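**Drasorden shared workshop, member build diary**
Project: Junimlow hand-held gripper, second body
Saturday

Work on the second body began at 9:15. Bent Bisgaard was present from the start and Lautaro Palma joined before lunch. The long table had been reserved for the full day under the Junimlow name, and the reservation was honored without dispute, a point worth recording after the confusion in April.

## Condition on arrival

The shell had been left clamped overnight following the repair to the seam behind the trigger. The clamps were removed and the seam inspected under the bench lamp. A thin ridge of adhesive remained on the inside face. It was scraped down by hand, and the trigger then traveled its full distance without touching the wall of the shell.

The weight of the assembled tool, without cable, was recorded as 642 grams. The first body, now kept for spares, weighed 580. The increase is attributed to the thicker finger roots and the longer screws, both of which were adopted by agreement. Mr. Palma asked that his objection to the longer screws be entered in the diary. It is so entered.

## Fingers and linkage

The replacement springs from Ondrejka arrived during the week in an unmarked bag. Two were fitted and the remainder placed in the drawer with the bearings. The left finger closed slightly ahead of the right. Exchanging the springs side for side made no difference, and the fault was traced to the linkage pin on the right, which had been cut short and was tilting under load. A new pin was cut from rod stock and the ends were filed.

After this correction the two fingers met at the tip. The tool was then opened and closed 100 times by hand, with a pause halfway to feel for heat at the joint. The joint was cool. A faint click remains at the wide end of the travel. Mr. Bisgaard considers it harmless. The author would prefer to know its cause before the tool is lent to other members.

## Top surface

The hook-and-loop strips were applied after the top of the shell had been wiped down with alcohol. A short strip was placed on the left and a longer one on the right, set at an angle near the lower edge. The longer strip was laid twice, the first attempt having been placed too far forward, where it interfered with the thumb. A trace of adhesive from that attempt was cleaned off with a plastic scraper.

Lunch was taken at 12:40, away from the bench in accordance with the house rules.

## Camera and recording

The camera was fixed to its mount and connected to the workshop laptop. Susus, the recording program written by Mr. Palma for this project, started on the second attempt. The first attempt failed on account of a folder name containing a space. A correction has been requested of its author, who accepted the request in good humor.

Three short recordings were made. In the first, the mount had not been fully tightened and the view drifted downward as the tool was carried. The screw was secured with thread lock and the second recording held steady. The third was made with the tool tilted well back, so that the exposure setting could be tried against the ceiling lights. It contains 282 images. One of these is placed at the foot of today's entry.

Exposure remains unsettled. The program's automatic setting reacts too slowly when the tool swings from the floor to the ceiling, and a fixed value that suits one does not suit the other. Mr. Bisgaard proposed a fixed value chosen for table height — the only height at which the tool is meant to work — and the proposal was adopted for the next session.

## Closing of the session

The bench was cleared at 4:30. Filings were swept up and the rod stock was returned to the rack. The clamps went back to the wall, except for one with a bent handle, which was set aside for repair and labeled. The tool was left in the Junimlow cabinet with its fingers open, to spare the springs.

The left finger sits out of focus at close range, and no adjustment of the lens was attempted today. The black rim on the body is to be left as fitted. 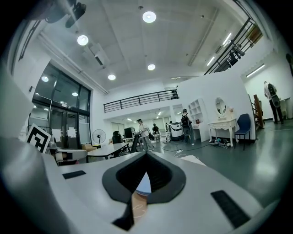
## For the next session

- Find the source of the click at the wide end of the travel.
- Set a fixed exposure for table height and make two recordings with it.
- Correct the folder name fault in Susus (Mr. Palma).
- Order linkage pins of the proper length, with a spare pair.
- Weigh the tool again with the cable attached.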